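Objet : Re: Inventaire des bacs gris – site Tasberg

Madame, Monsieur,

Nous accusons réception de votre message, reproduit ci-après :

> Le contenu du bac de Tasberg ne correspond plus à la fiche de février. Merci de préciser ce qui doit y rester.
> Service des stocks, Alisar

Le relevé fait état d'une brique de jeu verte, d'un gobelet en plastique vert clair, d'un rouleau de ruban blanc et de lunettes de soleil bleues – le fond du bac est éraflé, sans incidence sur son emploi.

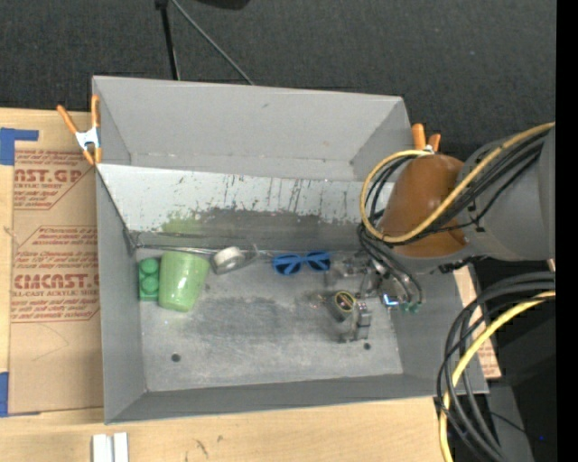 Suites à donner

1. Reporter ces articles sur la fiche 22.
2. Transmettre la fiche corrigée avant le 29 du mois.
3. Adresser toute demande de bac neuf à Matheson.

Veuillez agréer nos salutations distinguées.

Prokine, service logistique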